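**Ticket 3792: bottle station, Drumix cell**
Opened by: Lihua Hou, 19/12/2020
Status: open

Packers used to hand bottles across. Since the arm took over they mostly watch and clear stops, and Baoshan wants the stops logged.

- Grip force was 38. Bottles slipped, two stops before lunch.
- Raised it one step. No slips, but thin bottles crease.
- Yutong Zou asks who signs off creased bottles now. Used to be the packer's call. 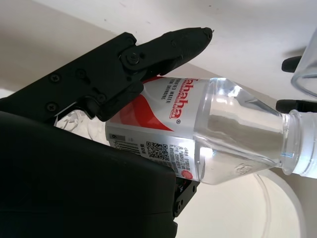 *Grip on a water bottle, plastic creased behind the bracket.*

Tianyou Jin to try softer pads. Until then packers keep the call on creases. Leave the force where it is.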